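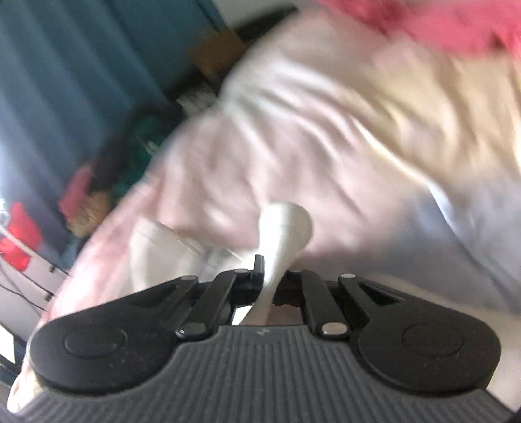
Bed-Making, Whiteley Street: A Short Gallery

We have changed the beds in this house most Saturdays since January, and I have come to see it as a sport with no spectators and a very long season. Stellan Nygård, who has the room upstairs, claims he can do a double in 2 minutes. His corners suggest he is telling the truth.

My own method is slower. Everything gets hauled into a heap in the middle, I look at the heap, I make tea, and then I start again from the pillow end. The colour scheme is whatever came off the line first – cream, white and a pink I don't remember agreeing to. 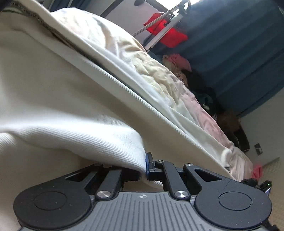

White ribbed knit on top, pale pink sheet further along. The red thing hanging up by the window is not bedding, so it stays where it is.

More rooms to follow once they're fit to be seen. Stellan's may be a while.

Posted Saturday, March 7, 2026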